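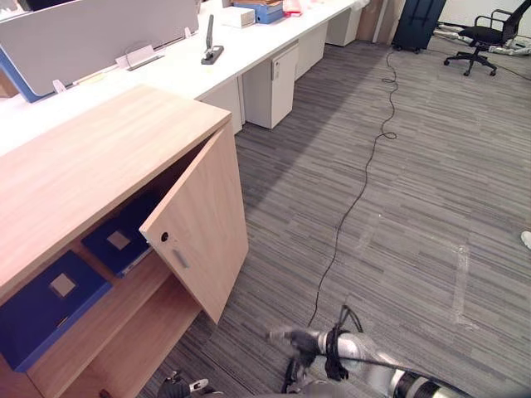
Binders in an open cabinet, office area.

Software Deployment - Handout 4: Packaging and Releasing an Application
Instructor: Denise Tapley
Wednesday, September 11, 2002

1. Where we left off

Last time we built Tirnow from source and got the test run to pass on the lab machines. Today we look at what has to happen before anyone outside the lab can run it.

2. What goes in a release

A release is the program plus everything it needs at run time. For Tirnow that means the executable, two shared libraries, the default settings file and the help text. The full source tree has 1,093 files. The release has 36.

Leave out test data, editor backup files and anything with a path to your home directory in it. Search the settings file for your own login name before you package. Most of the failed submissions in April had this problem.

3. Version numbers

We use major.minor.patch. Raise the patch number for a fix, the minor number for a new feature, and the major number when old data files can no longer be read. Never reuse a number, even if the first package was only up for five minutes.

4. Static and shared libraries

Static linking gives a larger file with fewer surprises on the target machine. Shared linking keeps the file small, but the right library version must be installed. On our build the sizes were:

Shared: 14 files missing on a clean machine, 412 KB
Static: none missing, 3,379 KB

Ross Dow will go over the linker options in lab. Bring your makefile.

5. Installing and removing

The install script should check free disk space first, then copy, then write the log. The uninstall script reads the log backward. If the log is missing it should stop and say so - do not let it guess.

User settings are kept on removal unless the user asks otherwise.

6. For next week

Package your Fostico project and install it on a machine you did not build it on. Hand in the install log and one page on what went wrong. Read the chapter on configuration files, skipping the part on the registry.

Comments (2) | Share (0)

Contact: D. Tapley, Dunbar lab office | Back to top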